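Home | Notebook | Stores | Bookings | Wiki

Automation bench notebook
Last updated: Friday, 16:40

Equipment plan for the tube handling cell

Started pulling the numbers together for the spring order. What we have on the bench at the moment is one arm, one parallel gripper with the black fingers, the blue racks and a box of mixed tubes. The question for the budget is how much of that we keep and how much we replace before the cell goes over to the Gebremichael samples.

Ceiling for this round is £2393, all in, delivery and VAT included. Anything above that has to go on next year's form, and I would like to avoid filling that in.

Fingers and pads

The finger bodies are fine and I don't want to spend on them. The pads are a consumable and should be budgeted as one. The fine grid pattern is what gives us the hold on smooth plastic, and we have no spare set in the drawer. Nisent sell the pads in pairs. Put down 5 pairs.
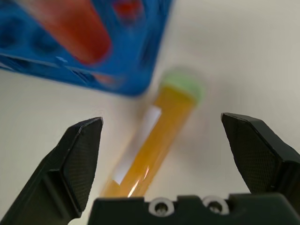
Asked Nisent whether the same pad comes in a softer grade. It does, at the same price, but the lead time is longer. I'd take three pairs of the standard and two of the soft, then see which we reach for. Lead time on the standard is quoted as 5 working days.

Also need to settle the opening width. The fingers have plenty of room either side of a single tube lying on the table, so there's no case for the wide-stroke gripper in the Cudico catalogue. Crossed that off. It would have taken more than half the money on its own.

Tubes and caps

We are running at least two sorts of cap, the light green and the cream one with the ridges. If we're planning to add a capping station later, it would be sensible to pick one now. I prefer the ridged cap for that job, as there is something for a chuck to bite on. No decision yet. Ask the wet lab what they've got on standing order before buying anything.

Order 400 tubes in whichever cap wins. Plain, labels separate. Labels need to go on straight and in the same place each time if we want a barcode reader to work from a fixed position, so add a cheap hand applicator to the list.

Racks

Keep the blue ones. They are light and they will shift if a finger catches them, so I want a base plate with locating edges under each. Brustero will cut these from our drawing. Waiting for a price. If it comes back silly we can make them in the workshop from the offcuts under the bandsaw.

To do before the form goes in

1. Get the Brustero price in writing, with delivery shown as its own line.

2. Check grip force on an upright tube with the present pads, both cap types, and write the settings in the table at the back of this book. 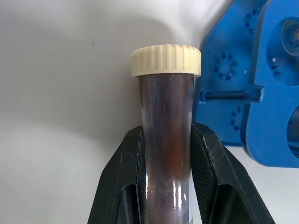
3. Confirm with stores that pads can be coded as consumables. Last time they went through as spares and came out of the wrong pot.

4. Measure the rack feet again. The drawing has two different values for the same edge and I don't trust either.

5. Leave the barcode reader off this round. Note it for the autumn with the capping station.

Running order if we have to cut: applicator goes first, then the soft pads, then the base plates. Standard pads and tubes stay in whatever happens.

Correction to the last entry: the Cudico quote was for the gripper only, without the cable or the flange adaptor. Both are extra. Quote filed in the grey folder in case anyone asks why we didn't go for it.

Contact: automation bench, ground floor | © Automation bench notebook | Back to top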